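1 November 2023

Gripper comparison, second round. Elsa Hägglund wants a yes or no on the parallel-link fingers before we order anything for December, so I'm back at the low table with the Nodlow controller and a notepad that already has coffee on it.

Settings: closing speed 400 on the Nodlow scale, force limit 13, wrist camera exposure on manual. Auto exposure lasted until it met the varnish. The glare lands close to the right finger in the wrist view, and the Flosel detector is very fond of it. Gave it 865 as the edge threshold, which calmed it down without making it blind.

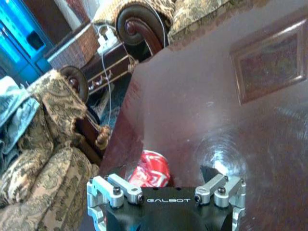 Crushed cans are still the interesting case. A round can forgives almost anything. One with dents offers the fingers a choice of bad surfaces, and the planner picks the worst of them with real confidence. I've told it to try 4 approach angles before giving up — Brunden's planner tried one and sulked.

The Wieser fingers are narrower and got closer to the tabletop last round, but the pads peel. Elsa says glue. I have said glue before.

To do: mask the glare properly, repeat with the force limit down a notch, look for the spare Wieser pads. Also write down which firmware this is. I didn't last time and spent a morning comparing a gripper with itself.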